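We use cookies to remember your reading preferences. Accept | Manage settings

Two arms at the brush bench
Last updated: July

Idwood sells calligraphy brushes to schools and mail-order customers. Each brush that goes out under its own label is first tried on a grid cloth with plain water, then hung on a rack. Until last year this was hand work from start to finish. Aslak Engebretsen, who runs the test bench, now shares it with 2 robot arms controlled by software from Tarnent.

The catalog lists 182 brush models. Engebretsen explained that the range, more than the volume, made the job hard to automate.

"A screw is a screw. A brush has a stiff end and a soft end, and the soft end is the product," he said. "If you press the tip into the dish at the wrong angle, you splay the hair. The customer sees that the first time they open the box."

The arms learn from recorded demonstrations. An operator moves a pair of hand controllers, the arms follow, and the joint positions are stored together with the camera streams. The training set in use at the time of our visit held 3667 recordings. Of these, 1078 cover a single motion, which is picking up a large brush near the cap and bringing it to and from the dish.

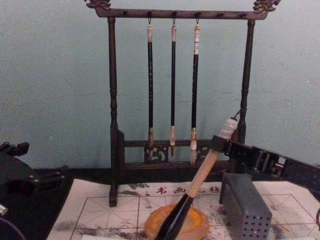 Large brush held at the dish, with three brushes on the rack behind.

Engebretsen called the grip point the most argued-over setting on the bench. Close to the cap, the gripper is well clear of the water, but the brush becomes a long lever and any error in the wrist is larger at the tip. Lower down, control improves and the fingers come closer to the wet end. The bench settled on a grip just under the cap for large brushes and a lower one for slim ones.

"I would hold it lower myself," he said. "But I can feel the handle start to turn in my fingers. The gripper has one number for force, and it does not know what the number means."

Hanging is the slower half of the work. Each brush has a cord loop at the top, and the loop has to go over a small hook under the crossbar. The loops are soft and do not keep their shape. The first method was to drive the brush to a fixed point and lower it. This worked on loops that happened to stand open and failed on the rest. The present method uses the wrist camera to find the hook and the loop separately, then closes the distance in short steps. If the loop does not seat after the second try, the arm puts the brush down and calls a person.
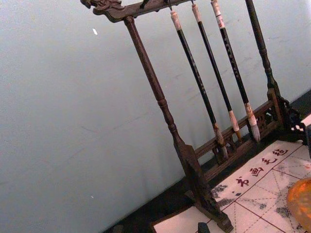 Spacing on the rack matters as well. Brushes that hang too close together touch when one of them swings, and a damp tip that touches its neighbor dries bent. The operators used to leave gaps by habit. For the arms, the gap had to be written down as a distance between occupied hooks, and it took several weeks to agree on one.

"We had four people and four gaps," Engebretsen said. "Everyone thought theirs was the house rule."

The four are still employed at the bench, but their hours are divided differently. Two now spend most of the day recording demonstrations and reviewing failed attempts. The other two grade tips, which remains a hand and eye task. Engebretsen said one of the graders, Bạch, had asked not to be moved to recording and was not moved.

Pay was a point of friction. Recording was at first treated as a trial activity and carried no skill grade. The operators objected that their own technique was being copied into the system, and that the person supplying it should not be paid less than the person using it. The grade was revised in the spring. Engebretsen supported the change and thinks it should have been in the first plan.

He was less certain about training new staff. A beginner once learned to handle brushes by wetting and hanging them for months. With the arms doing part of that work, there is less of it to learn on. The bench now keeps Friday as a manual day, when the arms are parked and everything is done by hand.

"Tarnent does not like Fridays, because the throughput figure drops," he said. "I have told them to leave it out of the average."

A second bench is planned at the Kutley site, which handles the small detail brushes. The grippers there will need narrower fingers, and the existing recordings are not expected to carry over. Engebretsen has asked for the Kutley operators to choose the grip points before any recording begins.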